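**Jistside opens its Prurkatetti lab to the public for an afternoon of robot arm demonstrations**

PRURKATETTI, 04/09/2022 – Jistside, which develops control software for robot arms, will open its Prurkatetti lab to visitors this month. Guests will be able to watch the company's Maihi software run a set of tabletop handling tasks in simulation, talk with the engineers who build it, and try the controls themselves.

The open day is free. The lab can take 200 visitors over the afternoon, admitted in groups of 20. Each group will spend its first part of the visit in the main demonstration room, where the simulated arm is shown on a large screen as seen from a wide-angle view at the wrist. Visitors see what the software sees, with the gripper in the foreground and the table beyond it.

The tasks use objects that differ in size and shape. One is a dark, box-shaped device with a face full of round knobs, set at an angle to the gripper. Others are small enough to fit between the two fingers.

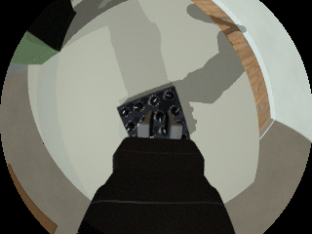
Maihi plans each movement from the wrist view and a short written instruction. An engineer types in what should be done, and the software works out the approach, the grip and the path of the arm. During the open day, visitors will be invited to suggest instructions of their own. Some of these will fail, and the staff will show how a failed attempt is recorded and used in the next round of training.

Jistside began work on Maihi four years ago with a single arm and one table layout. The current version is tested on 17 tasks. Most of them are ordinary pick-up-and-place jobs of the kind found in packing rooms, repair benches and small workshops. The company runs every task in simulation first and moves it to a physical arm only after it has passed there.

"People tend to see robot videos that have been cut down to the best few seconds," the company said in a statement. "We would like visitors to sit through the whole job, including the slow parts, and ask us why it does what it does." 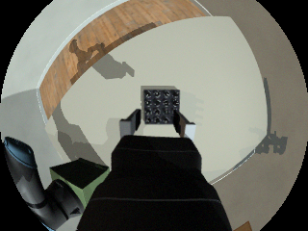
The second half of the visit covers Gava, the company's teaching tool. Gava lets a person guide the simulated arm by hand controller and save the result as a demonstration that Maihi can learn from. Four stations will be set up, each with a staff member present. No experience is needed, and a turn takes a few minutes. Children may use the stations with an adult.

Jistside will also give a short talk at the end of the afternoon on its plans for the coming year. Topics include handling of objects with moving parts, shorter training times, and a version of Gava for technical schools. The talk is open to all visitors, whichever group they came with.

**Visitor information**

- Entry is free, but places must be booked in advance through the Jistside website.
- The lab is on the ground floor and has step-free access.
- Large bags should be left at the front desk.
- Photography is allowed in the demonstration room and at the Gava stations.
- School groups should contact the lab before booking – a separate morning visit can be arranged in September.

**About Jistside**

Jistside develops software for planning and teaching robot arm movements. Its products are Maihi, a task planning system, and Gava, a tool for recording demonstrations. The company is based in Prurkatetti.

Press inquiries and requests for interviews can be sent to the Jistside press office. Reporters who wish to attend should state whether they plan to film.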